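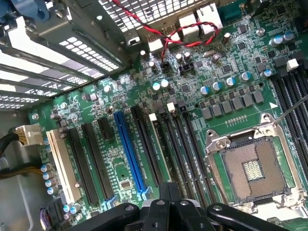

Batavine: Collecting Demonstrations for Computer Repair Tasks
Student Project Report
August 15, 2021

1. Purpose

The Batavine project was set up to gather examples from which a learning system could be trained to work inside desktop computers. This report covers the collection stage only. Training is being carried out by a second student group under the name Kerr and will be reported separately.

2. Method

Each example was recorded by an operator guiding the arm by hand through one short task, such as reaching an expansion slot or approaching the open processor socket. Views were taken from the wrist, where the fingers and the board appear together. The case was turned between recordings so that the slots did not always run in the same direction. Arm position and gripper opening were stored with every view by Ara, the logging program written for the course.

3. Results

A total of 2,875 examples were recorded. Review removed 266 of them, most often for dropped views or for a task stopped early. The remaining 2,609 were accepted. Of these, 47 were marked for a second review, as the fingers hid the target for most of the approach.

4. Limitations

Crowded boards were difficult for the operators. Loose cables lying over the connectors changed position between recordings, and their location was not logged. Bare metal parts of the case also caused bright spots in many views.

5. Further Work

The group recommends that 100 more examples be collected in January with the Skultasier fingertips, which are narrower than the present set. Cable position should be entered by hand until Ara can store it.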